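Friday swap and tidy night is back in March!

Hello again, neighbors! I've been bursting to share this one since our last meeting ran so late that I missed my bus. The Plevivberg Street repair and swap night is coming back in March, every Friday from 6 p.m., and we finally have the big downstairs room to ourselves. Last fall 93 of you squeezed into the upstairs hall (I was wedged by the coat rack for most of it, thank you to whoever passed me a cookie), and Mhairi Gourlay has been asking for more space ever since.

The new setup has long tables, better lights and a sink that drains. Bring clothes, books, lamps, toys, small kitchen things — anything one person can carry down the stairs. No mattresses, please. We had two last time and they were a pain to get rid of.

Mhairi asks that everybody wipe down a table before leaving it. Crumbs get into the sewing machines, and Inese Juška spent a whole evening picking bits of cracker out of hers. 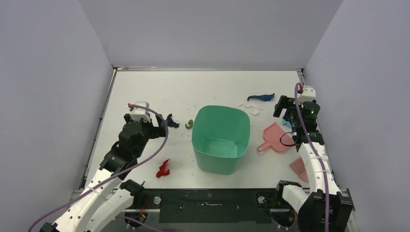

What's new this time

Inese will run the mending corner again, and she's adding zippers! If your winter coat has been held together by a safety pin since Christmas (mine has), get there early and put your name on the sheet. She can fit in maybe six coats a night.

Effie Cairns is taking over the book shelves and wants paperbacks, cookbooks and kids' books. No encyclopedias, she was very firm with me on that. We'll also have teal bins for odds and ends, and you're welcome to dig through them.
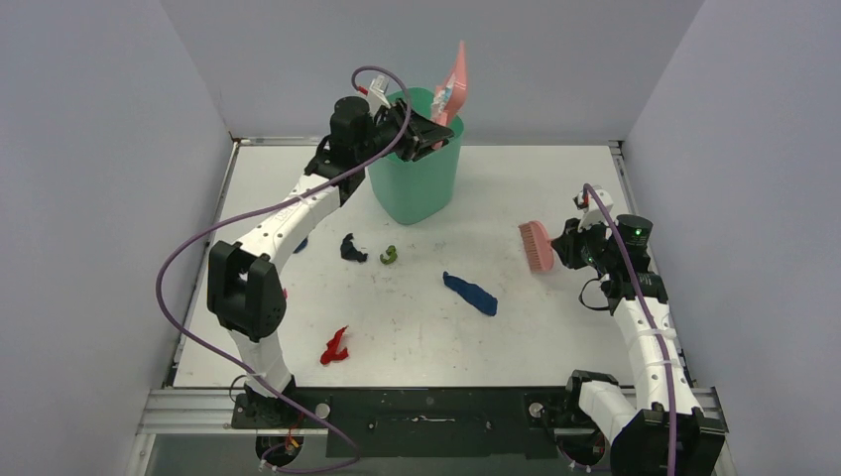

A teal-green bin on the tabletop.

Entry is free, but we're hoping to raise $100 over the month for thread, needles and tea. Gregor Paterson has put in the first $58 himself, which made me a little teary, so now I'm nagging everyone else. There's a jar by the door. Coins are fine, and so are boxes of tea bags — the strong kind if you can.

Cleanup starts at 8:45 and I'd love more hands. Last time it was me, Gregor and one very tired broom. If you have a spare dustpan or a decent brush at home, put your name on the handle with tape and bring it along. Paper towels go in the trash, and fabric scraps go to Inese, who uses them for stuffing.

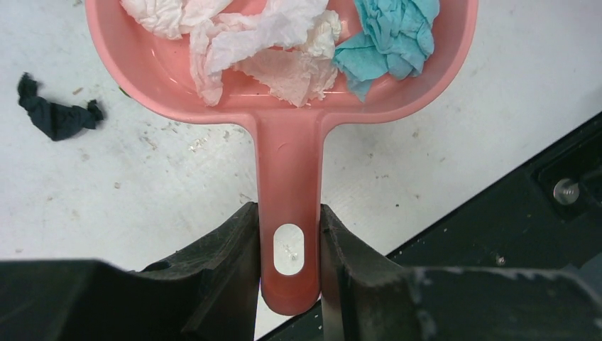

Pink dustpan with crumpled paper towel in it.

Doors open at 5:30 for drop-offs. Use the side entrance, the front one sticks. See you Friday!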